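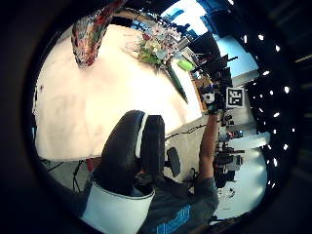

The table side of the cell, with the flowers and the foil-wrapped piece on the cloth.

Gripper cell upkeep meeting, 8/26/18
Present: Caoimhe Ní Chonaill, Lorcan Keogh, me (taking notes, sorry in advance for the spelling)

Last time's notes were fine, except I wrote Takagi where I meant Sistard. Fixed.

1. Wrist camera
Caoimhe redid the lens calibration on the hand-held gripper on Friday. She took 1,000 shots of the board and 997 came out usable, so we're all pretty happy with that! The old numbers are kept in the Astby folder in case we want them back. Lorcan asked if we could get by with fewer next time. Caoimhe says maybe, but she'd like to see one more full set first.

2. Marker
We talked for ages about the square marker by the table. Lorcan wants it on a fixed bracket, I'd be happy with a decent clamp (cheaper, and we own one). Agreed to try the clamp until November. Whoever moves it has to rerun the position check and write the result in the log – yes, even for a small nudge.

3. Finger pads
Pads get swapped after 77 hours of use and we're at roughly 21 on this pair. Covex still hasn't answered about the softer ones. I'll call them. Caoimhe would like the soft pads before we do much more with flower stems, and I'm with her on that.

4. Tablecloth and light
The white cloth washes out badly in bright light. Lorcan will bring a gray one and we'll compare the two at the same exposure.

5. Cables
One thin black cable runs across the floor from the table. Lorcan to tape it down or reroute it, his pick.

To do: Covex call (me), gray cloth and cable (Lorcan), clamp (Caoimhe)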